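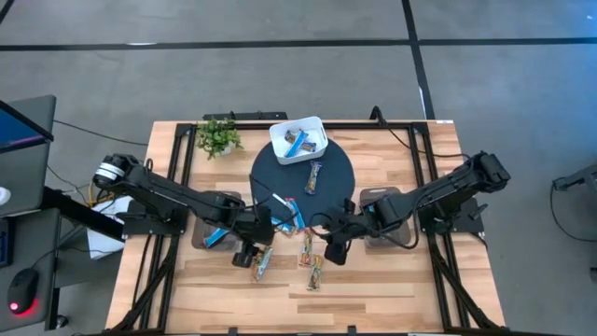
The two-arm table at Larodard, with snack bars out and the tape on the floor behind it.

Larodard open day, 21 October 2025

I had been promising myself a visit to Larodard ever since Vernon Lapointe told me, over a very long lunch, that they had written their own house rules for working around robot arms and were happy to let strangers read them. So when the open day came up I put my name down, drove the 40 miles, got lost twice in the business park (the sign still has the previous tenant's name on it, so look for the loading dock with the green door) and arrived just in time for the last of the good coffee.

There were 13 of us in my group, mostly people from small packing firms, plus two teachers and a very polite man from Sustia who wanted to talk about insurance. Alcides Paiva took us through. He has been writing safety procedures for most of his working life and he loves it, and I mean that as high praise! I could have listened to him on the subject of floor tape for another hour.

And we did start with floor tape. Before anybody got near a table we stood in the hallway and he went over what the black lines mean. At Larodard a line on the floor is where a visitor's toes stop. It doesn't matter if the arms are powered down, and it doesn't matter if your host has stepped over it, because your host has done the training and you haven't. One of the teachers asked if yellow wouldn't be easier to see, and Alcides said yes, on some floors, but on pale concrete they had tried both and people noticed the black sooner. I'm not sure I agree, but I liked that they had tried it.

The table most of us crowded toward is the one they call Major. It has a butcher-block top in a black metal frame, with an arm on each side, and the job is picking up snack bars and putting them in a white bin. It sounds like nothing much until you think about how shiny and slippery a wrapper is, and how two grippers have to share one small patch of table right in front of you. That shared patch got a whole page in the house rules. With two arms that can reach the same spot, the page says, you treat the space between them as belonging to both, all the time. You don't reach in to straighten a bar because "only the left one is moving." You call the stop, you wait for the person at the laptop to say it back to you, and then you reach.

I asked about the saying-it-back part, since in my own shop we rely on a nod. Alcides told us they used to nod too. Then one afternoon somebody nodded at a question about lunch. No harm done, but the rule went in the next morning, and it has a line to itself with a box drawn around it.

Some other things I wrote down, in the order I wrote them:

Cables are checked at the start of each shift by hand and by eye, first along the arms and then across the floor. The person who checks signs for it. If a cable has to cross a walking route, the route moves.

Loose items on the table get set out by one person only. Two people tidying means neither one knows what the other has moved.

The food is for handling and is never eaten afterward, however good it looks by four o'clock. (There was a groan at this. I believe some of it was mine.)

Every run gets a line in the log, including the dull ones. They were at 2,019 lines on the day we came, and Alcides says the first 1,000 taught them more about their own habits than about the equipment.

Sleeves, lanyards, long hair: tucked, off, tied. He had all of us take our visitor badges from around our necks and clip them to our pockets, and I felt a bit foolish for not having thought of it.

After that we moved into the side room, where Vernon gave a talk on how the house rules sit alongside the published standards. His advice was to read the standard first, slowly, and then write your own rules in the words your people really use at the bench. He showed us an early draft that nobody had followed, eleven pages of "shall," and then the present one, which fits on two sheets and hangs by the door. A woman from Ornix asked how often it gets changed. Whenever somebody catches themselves breaking it, he said, and they sit down to work out if the person or the rule needs fixing.

I came home with a copy of the two sheets and have already stolen the bit about badges. If you would like to go, there is another open day in December, in the afternoon this time, and you will need to sign up ahead. Wear flat, closed shoes, since they do turn people away for sandals. Parking is free behind the building, and the coffee is at its best before ten.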